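Our New Office on Irkbridge, in Pictures

We finally moved! After so many years in two cramped rooms over the Kyriakidis bakery (how we miss the smell, and how we don't miss the stairs), all of us at Zadolari are under one roof, and so many of you have written to ask what the place looks like that I promised to put something up before the holidays. I'm keeping that promise on 7 December 2019, with a cup of coffee and more boxes at home than I care to think about.

Araceli Quintero found the space back in July, and I remember her calling me from the sidewalk, talking so fast I had to ask her to start over. Vangelis Tzanetos did the floor plan, then did it again, and then a third time when the desks came. I can't thank the two of them enough, or the rest of you who carried things up and down all week.

The big round white table. It's my favorite piece in the whole office, and I argued for it when others wanted something long and square. You can walk up to it from any side, and people do, all day long. Beyond it are the monitors and the white shelving, and there's a bit of green in the corner too, which I'd happily have more of, so if you have cuttings to spare, please bring them along.

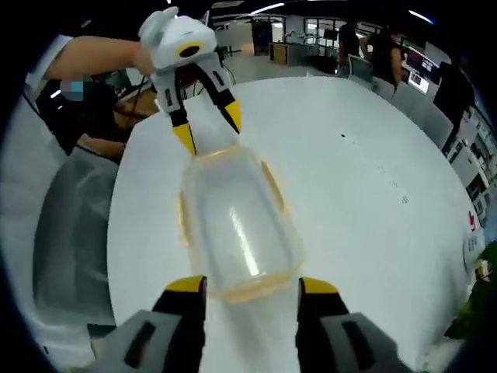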